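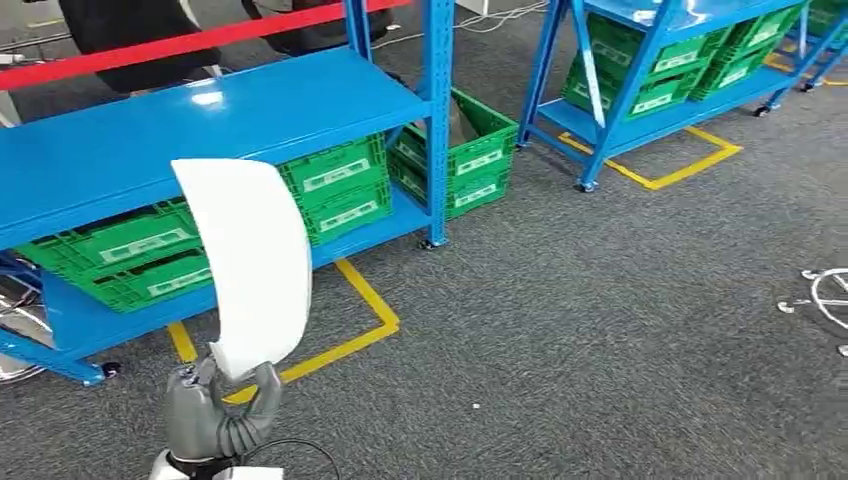
Le club de robotique Lomudham prépare depuis le mois d'août un concours interécoles dont l'épreuve principale est la manutention en entrepôt. Le règlement demande de prendre un objet souple, de le tenir droit et de le transporter jusqu'à une zone de dépôt sans le plier. « Une caisse, c'est rigide, on sait où sont les bords », explique la responsable technique de l'équipe, étudiante en quatrième année. « Une feuille, elle se courbe dès qu'on la soulève. » La main grise tient le panneau blanc par le coin du bas, pouce d'un côté, doigts de l'autre, devant les étagères bleues et les caisses vertes du terrain d'entraînement. L'équipe a essayé d'autres prises, plus haut sur le bord, et les a abandonnées.

Publié le 28 novembre 2019, par la rédaction
Partages : 13 | Commentaires : 9

Le projet s'appelle Trình. Il réunit des étudiants en mécanique, en électronique et en informatique, qui y travaillent le soir et pendant les vacances. Le programme de commande de la main a été réécrit à la rentrée. « La première version fermait tous les doigts en même temps. Sur une caisse, ça passait. Sur le panneau, le bord partait de travers », raconte la responsable. Maintenant le pouce se place d'abord et les autres doigts viennent ensuite, avec un seuil d'effort réglé séparément.

Le terrain reprend le plan fourni par les organisateurs. Les étagères sont sur roulettes et chacune a son emplacement délimité au sol par du ruban jaune. « On nous a dit que les positions pouvaient changer entre deux manches, donc on les déplace aussi à l'entraînement », précise un étudiant chargé de la navigation. Selon lui, le ruban sert surtout aux humains, pour remettre les meubles au bon endroit. Le robot se repère autrement, et il refuse d'en dire plus avant le concours.

Le budget reste modeste. La société Uden a versé 600 euros, dépensés en câbles et en pièces de rechange pour le poignet. Le club garde aussi un journal des essais, commencé avec la nouvelle version du programme. Il comptait 2092 lignes lors de notre visite. « On note tout, y compris quand on a arrêté pour aller manger », dit la responsable. Les échecs sont relus en réunion.

L'adversaire que tout le monde cite est l'équipe Didia, déjà présente l'an dernier. « Ils sont plus rapides que nous, c'est clair. On préfère perdre du temps sur la prise et ne pas lâcher en route », répond l'étudiant. Prochaine étape, enchaîner la prise et le dépôt sans intervention au clavier.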